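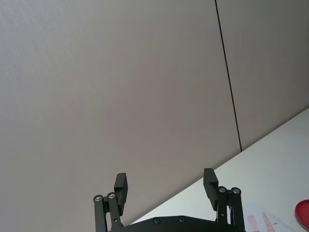

Suvidport arena plan moves to zoning review

The owners of the Guston Arena in Suvidport have filed a revised development plan for the building and the parking areas on its east side. The filing covers a new practice hall, an office block and a change to the seating layout in the main bowl. It was entered in the city planning register on June 18, 2024, and replaces the outline version submitted in March.

Under the revised plan, the lower seating tier on the north side would be rebuilt with retractable stands. In the retracted position the stands free enough floor for trade shows and for indoor track events, neither of which the arena can host today. Seating for ice hockey would stay the same. Seating for concerts would fall slightly at the north end, where the new stands are set farther back from the floor.

The practice hall is the largest new structure in the filing. It would hold a full-size ice sheet and seats for 441 spectators, and would connect to the main building through an enclosed walkway at the level of the locker rooms. The hall is intended for youth hockey and figure skating in the daytime and for public skating in the evening. The ice plant in the main building would serve both sheets, with waste heat piped to the office block and to the hot water system.
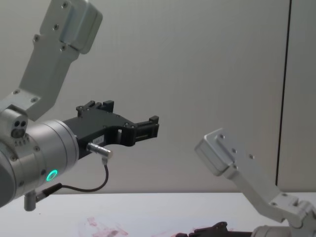

Lajos Szekeres

The office block has changed the most since the earlier version. It was first drawn as a tower at the corner of the site, and several residents on the streets to the east objected to the shadow it would cast in winter. The new drawings show a lower and longer building along the rail line, with shops at street level. Zuccaro, the architecture firm on the project, has also moved the loading dock from the east side to the south side. Trucks would enter and leave by the freight road and would no longer pass the school.

Parking remains the main open question. The site now has roughly 2000 spaces, nearly all of them in surface lots. The practice hall and the office block would both be built on those lots, and the plan replaces the lost spaces with two levels of underground parking below the offices. The city traffic office has asked for a new count of vehicle movements on event nights before it comments on the ramp locations. The current traffic model uses figures from before the bus lanes were added on the bridge, and those figures will not be accepted.

The filing also includes a drainage report. The east lots sit on fill placed when the old rail yard was cleared, and groundwater there is high for much of the year. The report proposes a perimeter drain around the underground levels and a storage basin beneath the plaza. Water from the basin would be released to the storm sewer at a controlled rate. Test borings have been made at the north end of the lots but not yet at the south end, where the ramps are planned.

Construction would be split into phases so that the arena can stay in use. Vurus, the company that manages bookings, has asked that work on the seating bowl be limited to the summer break between hockey seasons. That would spread the north stand work over two summers. The practice hall would be built first — it needs no closure of the main building apart from a short shutdown of the ice plant when the new pipes are connected.

No cost figure is given in the filing. The owners say they will publish a budget when the zoning review is finished and the parking layout is fixed. The city has not been asked to pay for the buildings, but the plan assumes that it will pay for changes to the freight road and for a new signal at the south gate. Those items are not in the current city budget.

The drawings and the drainage report can be read at the planning counter in city hall. Written comments are accepted until the end of the review period and should carry the name of the sender and the street address of the property concerned. A public hearing will be scheduled after the traffic count has been delivered.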